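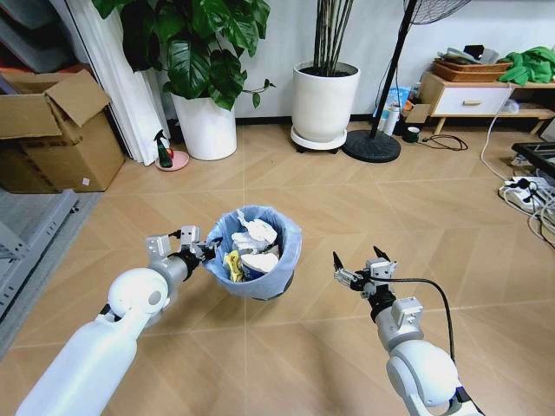 What made the left arm stop on Friday? A loose plug inside the wrist, which cut out whenever the wrist turned past a certain angle under load.

I'm writing that at the top so I can find it again, after three evenings hunting for it, and now I'll put down the rest while it's fresh. What a week! I am tired and my knees hurt from the floor and I'd do it all over again tomorrow.

The job is the bin job. Drive up, take hold of the rim with the left, keep it steady, use the right for the bag, lift the lot out. We've been at it since the start of January and it had been going so well that Gyula had begun talking about taking it over to Plirkbridge to show the others. Then on Friday, with the left gripper shut on the rim and the bin a hand's width off the floor, the whole left arm went dead. It didn't drop, thank goodness, because the brakes came on, but the gripper let go. Down went the bin. Tissues everywhere, and a yoghurt lid that I found under the cabinet much later.

The part that bothers me is that the right arm carried on. It kept reaching for a bag that had gone, quite happily, with my hand about 20 centimetres away because I'd leaned in to catch the bin. Stupid of me. Vimala hit the stop button before I'd even worked out what was happening, and she was very nice about it, and then she was not so nice about it, and she was right both times. A fault on one arm has to stop both arms. I had honestly thought it did! I'd read it in the set-up notes and never once tried it.

So there were two faults, and I'd only have gone looking for one.

The plug was the slow one. It wouldn't go wrong while I was watching. I ran the empty gripper open and shut 63 times on Saturday evening and it behaved like an angel. Lajos rang from Sadodstead in the middle of this and asked whether I'd tried it with something in its hand, and of course I hadn't. I put an old bag of rice in the bin (double bagged, I'm not a complete fool) and it failed on the second lift. I actually cheered. Then it failed again in the same place, with the wrist rolled over towards the plant, and I knew it had to be something moving in there.

Took the cover off and there it was, a little white plug sitting proud of its socket by the thickness of a fingernail. Pushed it home, click. I've put a dab of the rubbery glue on it and tied the cable back so it can't tug. I did the right wrist as well while I had the tools out. That one was seated fine but I feel better for having looked.

The stopping problem was a single line in the settings. Each arm was listening only for its own faults. Veronika found it over the phone, reading her own copy from Galindo while I read mine, and hers had the line and mine didn't. I must have lost it when I copied the file across before Christmas. We put it back and I pulled the left arm's signal on purpose, standing well away with the button in my hand, and both arms froze. Beautiful! Did it again with the right. Same thing. I could have watched that all night.

New rules, copied on to the card by the door:

- Pull the signal on each arm before the first run of the day and see that both stop.
- Hands stay out while the arms are live, even if the bin is falling. Let it fall.
- Second person holds the button, and does nothing else.

Margit wants it all written up properly for Drunville, with times, so that's tomorrow morning gone. I don't mind. I've kept the log from Friday and you can see the very moment the left arm drops out, a clean flat line, and the right one sailing on underneath.

Rice still in the bag. Must put some more light tissue rubbish together for Monday's runs, and buy glue.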